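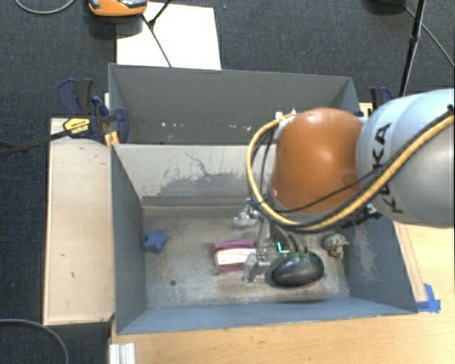
Plastia's open day at Claltatden was my first proper look at the Hakim picking kit, and I'd been nagging our boss at Flumbridge to let me go for months! It's sold as an add-on, so you bring your own arm (theirs was a KUKA, with great loops of cable down it) and they supply the gripper, the software and two days of setting up. I liked that they'd given it awkward stuff to deal with. A blue star, a pink and white thing with straight sides, a shiny black oval and a little patterned toy like a turtle, all on the floor of a bin that has clearly had a hard life.

Najwa Bataineh took our group round and was very patient with me (I ask a lot). She says the kit will handle items up to 500 grams and comes with 22 ready-made grip settings, and you can add your own. I had a go at adding one and got lost in the menus, so that needs work. The hire price is £2650 a month, training included, but the spare fingers are extra, which I thought was a bit cheeky.

Gion Widmer from their service side told me the next version is due in December, with simpler menus. I'd be tempted to wait for that, though our returns bench could do with help now. I've asked for a trial using our own stock, mainly the small boxed bits and the bagged ones. Lunch was good too, get there early for the soup.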